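I went to the county budget hearing again this year. It started at 6 p.m. in the annex, the room with the bad microphones, and it ran until a little after ten. I took notes because the local paper stopped sending anyone to these two years ago.

The argument was over the road levy. The county executive's office wants to move $1,760 per lane mile out of routine patching and into what the proposal calls a "resilience reserve." The reserve has no spending rules attached to it yet. Valentyna Romaniuk, who represents the north end, asked three times what the money could be used for. She got three different answers. The first was culverts. The second was matching funds for state grants. The third was that the rules would be written after the vote.
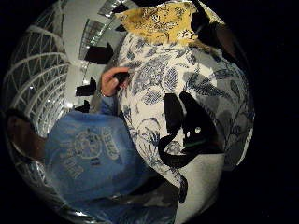 Filed under: Local Government

I don't think there is anything crooked going on. I think the executive's staff wants money they can move without coming back to the council every time a bridge inspection goes badly. That's an understandable thing to want. It is also the exact thing a council is supposed to be careful about giving away.

Lukian Sydorenko made the case for the reserve better than the staff did. His point was that patching the same 37 segments every spring is a waste, and that the county keeps doing it only because patching is what the line item allows. He wants two or three of the worst ones rebuilt completely. Fine. Then put that in the budget. Name the roads and put a price next to each one. Plultov Road would be on anybody's list, and so would the stretch of Tkachuk Avenue past the feed store, where the shoulder has been gone since the flood.

Public comment got 12 speakers at two minutes each. Most of them were there about the dog ordinance, which had been pulled from the agenda that afternoon, and they used their two minutes on it anyway. Of the people who did talk about the levy, Kanako Tanabe was the most useful. She had printed out the last four adopted budgets and read the road numbers from each one. In every one of those years the county ended with patching money unspent. The public works director said that was a contractor problem. She asked how a reserve would fix a contractor problem and then her time was up.
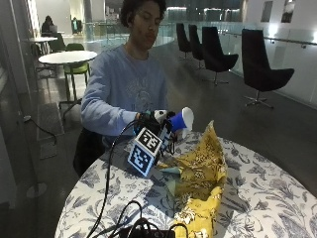
Feston Township Democratic Club

I'll say where I stand, since a few people at the last club meeting asked me. I would vote no on the reserve as written. I would vote yes on the same dollars with a list of projects and a rule that anything outside the list comes back to the full council. Romaniuk has an amendment that does most of this. It needs four votes and I count three, with Rostyslav Polishchuk not saying which way he is leaning. He did ask staff for the segment list in writing, and I took that as a decent sign.

The turnout was better than I expected, around 300 if you include the hallway. A lot of them left when they heard the dog item was off. If even a quarter of them wrote an email about roads, it would be more mail than the council has gotten on the levy all year.

The amendment comes up at the July meeting. The packet should be posted on the county site the week before, under "Agendas" and not under "Budget," where you would look first. Written comments go to the clerk and have to be in by noon the day before the meeting to be included. Put the item number in the subject line or it goes into the general pile.

I will be there and will post notes again after.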